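整理一下我们这一年做辅具借用的情况。老有人私信问轮椅怎么捐、怎么借、钱花到哪里去了,一条条回不过来,写成一串,以后直接转这个。

1/
先说我们是谁。Jillimon是个小机构,做的事情很窄:收别人用不上的轮椅、助行器、洗澡椅、坐便椅、床边护栏,检查修理之后借给需要的家庭,用完还回来。不卖,也不租。押金收不收后面讲。

2/
我负责登记和对接家庭,维修归Senyo Ackah,账和捐款票据归Nandini Kamath。下面关于维修的部分是我问过Senyo之后写的,写错算我的。

3/
这一年借出去181件。这个数按借出登记算,同一台轮椅借给两家就记两次。有的机构按东西的数量算,有的按家庭算,所以拿我们的数去跟别家比意思不大。

4/
借得最多的是折叠轮椅,其次是洗澡椅。很多人没想到洗澡椅排得这么前。老人出院以后家里最先着急的往往是怎么洗澡,走路反倒可以慢慢来。

5/
最不好借出去的是电动轮椅。太重,没电梯的楼抬不上去,电池放久了也不行。所以今年开始电动的我们先拍照片、问型号,再决定收不收。被婉拒过的朋友不要介意,库房就那么大。

6/
借之前我会在电话里问家里的情况:有没有门槛,卫生间的门朝里开还是朝外开,门完全打开以后剩下的净宽是多少。要量的是人能过去的那一段,门板的厚度和把手都会占地方。只报门框尺寸的,我一般会请你再量一次。

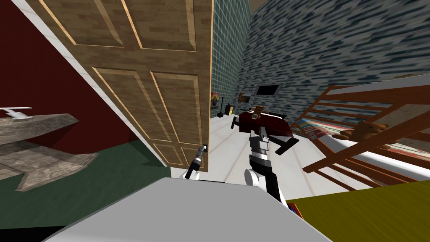 7/
量的时候用硬尺,皮尺容易弯。轮椅的宽度看两侧手推圈最外缘,不看坐垫。坐垫宽度是给人坐的,跟过不过得了门没有关系。这两个数经常被弄混,我自己刚来的时候也弄混过,给一家送过去一台进不了卧室的,又拉回来。

8/
卫生间门进不去的,可以考虑把门扇拆了换帘子。要不要拆你们一家人商量,我们不上门做这个。租的房子先问房东。

9/
下面讲捐。

可以收的:手动轮椅、四脚拐、肘拐、框式助行器、带轮助行器、洗澡椅、坐便椅、移位腰带、床边护栏。旧一点没关系,掉漆没关系,刹车坏了多半能修。

10/
不收的:拆封的纸尿裤、用过的气垫床、制氧机、吸痰器、任何药品。气垫床问的人最多。我们没有条件做到让人放心的消毒,收了也不敢往外借。制氧机请联系设备原来的销售方或者医院,问他们回收不回收。

11/
没拆封的护理垫和纸尿裤可以收,看保质期。上个月(十一月)收到一批快到期的,当周就分完了,分的时候跟每家都讲清楚了日期。

12/
捐之前请擦一遍。不用擦得很干净,把轮子上缠的头发和线头扯掉就帮了大忙。Senyo说他一半时间花在前轮那两个小轮子上。

13/
不要自己喷漆。喷过漆的车架看不出裂纹,我们只能磨掉再看,有一台磨开以后焊口确实裂了,只能报废拆件。

14/
也不要因为少了一个零件就不好意思捐。脚踏板、扶手垫、刹车手柄这些我们存着不少拆下来的,配不齐原装也能配个差不多的。缺的是坐垫布,各家孔距不一样。如果你家旧轮椅整车不要了,坐垫布请留给我们。

15/
今年维修上有件事要谢谢Nudix。他们捐了一批内胎、轴承和刹车线,还派师傅来教了一个下午怎么调辐条。内胎到现在还没用完。票据已经开过,Nandini那边有存底。

16/
有人在评论里问过,收公司的东西会不会要替人打广告。目前的做法是:致谢写在年度说明里,写一次;轮椅上不贴牌子;借用家庭不用配合拍照。Nudix没有提过别的要求。以后如果有哪家提,我们会讲明白再决定收不收。

17/
借用家庭不用配合拍照,这一条单独再说一遍。前几年有人送东西上门要跟老人合影,老人身上还穿着睡衣。从那以后规矩就定死了。家属自己愿意发的,是你们的事,我们不转。

18/
押金。以前收,今年停了。停之前我们几个人吵得挺厉害,Nandini担心东西收不回来,我担心有的人家听到押金两个字就不问了。最后说好先试一段时间,看丢失的情况。

19/
试下来的结果:3件没有回来。一副肘拐,一张洗澡椅,一台折叠轮椅。肘拐那家搬走了,电话也换了。洗澡椅那家说坏了就扔了,没告诉我们。轮椅那台到现在没弄清楚,家属说还了,登记上没有,也有可能是我们漏记。

20/
所以目前的决定是继续不收押金,把还东西这一步做细。归还的时候当面签字,一人一份。之前是口头说一声就放门口,出了问题谁也讲不清。

21/
登记系统也换了。原来是一张越拉越长的表格,谁都能改,改完谁也不知道谁改的。现在用Tukitz,每件东西贴一个号,借出和归还都按号走。录旧数据花了很久,我录了一部分,剩下的是几个学生趁放假来录的。

22/
Tukitz不好的地方也说一下:手机上打字慢,搜索要输全号,少一位就搜不到。地址栏太短,我们这里的地名一长就被截断。已经给他们写过信,回复说记下了。

23/
借期。默认两个月,到期可以续,打个电话就行。如果后面没有人排队,续几次都可以。如果有人在等,我会问你还需不需要,需要就接着用,不需要再还。从来没有从正在用的人手里硬要过。

24/
老人走了以后,东西不用急着还。有的家属当天就打电话问什么时候来拉,我一般会说先放着,过一阵再讲。登记上我会把到期提醒关掉,不会有短信去催你。

25/
取送。我们有一辆面包车,跑固定的路线。能自己来拿的尽量自己来,库房上午九点到中午开。楼上楼下要搬的提前讲,我好多叫一个人。 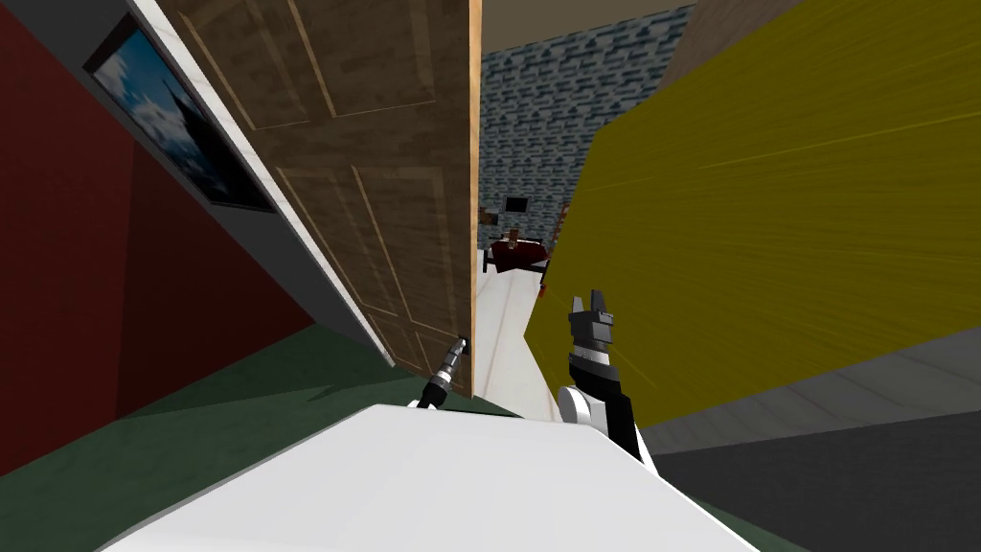

26/
送到家以后会花点时间教怎么用,这一步请家里主要照顾的那个人在场。教的内容很基本:怎么拉刹车,怎么收脚踏板,下坡的时候人在后面倒着走,过门槛先抬前轮。见过太多人踩着脚踏板站起来,车一翻人就往前栽。

27/
助行器的高度也是常见问题。人站直,手自然垂下,把手大概在手腕的横纹那里。调高了会耸肩,调低了会弯腰。邻居借来的那种多半是邻居的高度,拿到手先调再走。

洗澡椅的四个脚垫要看一眼,磨平了就换,我们免费给。

28/
说一下钱。今年大头是库房租金和车的油钱,接着是零件。人工里只有Senyo一个人领全薪,我和Nandini是兼职。详细的收支表她还在做,做完会贴出来,能下载的那种。

29/
年中有一笔捐款是一个小学的义卖,款子不大,附了一张清单,每个班卖了什么都写了,有卖绿豆汤的,有卖旧漫画的。这笔钱买了儿童轮椅的坐垫。儿童的尺寸一直缺,家里有孩子长大用不上的,请一定先联系我们。

30/
儿童轮椅为什么缺:买的人少,价钱高,孩子又长得快,一台用不了多久就小了。现在排队等儿童尺寸的有2家,都等了一段时间。拿成人的垫一垫这种办法我们不做,坐姿歪着时间长了对孩子不好。要不要定做,先问康复科的治疗师。

31/
另外一件事。Wei那边的日间照料点跟我们谈了合作,想在他们那里放几台轮椅和助行器,附近的人不用跑到库房来。地方已经看过,能放,进出也平。还没定的是谁来登记。他们的人手也紧,我不想把活直接甩给人家。

32/
如果成了,第一批先放折叠轮椅和框式助行器。洗澡椅暂时不放,尺寸杂,还是来库房挑比较稳妥。有进展我在这一串下面接着更新。

33/
库里现在能借的近40件,以手动轮椅和拐杖居多。洗澡椅剩得不多,坐便椅要等归还。想借的先私信我写三样:要什么,谁用(身高体重大概多少),家里最窄的那道门净宽多少。写齐了当天就能答复有没有。

34/
几个常被问到的,一起答了。

要不要残疾证?不要。
要不要医院证明?不要,但医生或治疗师有交代的话请告诉我。
外地能不能借?目前不能,车跑不到,快递轮椅的运费也不便宜。
只借几天行不行?行,接老人出来吃顿饭、看个病,都可以借。
弄坏了要不要赔?正常用坏的不用,拿回来修。

35/
想来帮忙的,最缺两种人。一种是会修自行车的,轮椅的轮子跟自行车很像,上手快。另一种是能打电话的,每个月要给借用的家庭打一轮,问问东西还好不好用,刹车紧不紧。后一种在家就能做,需要耐心,有的老人会跟你聊很久。

36/
打电话这件事补一句。上个月那一轮问出来好几台刹车松的,家里人都以为本来就这样。刹车拉上以后轮子还能推动,就是该调了,请直接告诉我们,不要凑合用。

37/
捐东西的私信请附照片,整体一张,车架上的标签一张,坏的地方一张。别的不用写很多。大件我们可以上门拉,时间看车的路线,一般要等几天。

捐款的请找Nandini,票据要开什么抬头一次写清楚,她上次因为一个抬头重开了好几遍。

38/
先写到这里。收支表出来和日间照料点那边定下来以后再接着发。库房这周有一天下午要盘点,具体哪天在置顶里,那天来拿东西请先打电话。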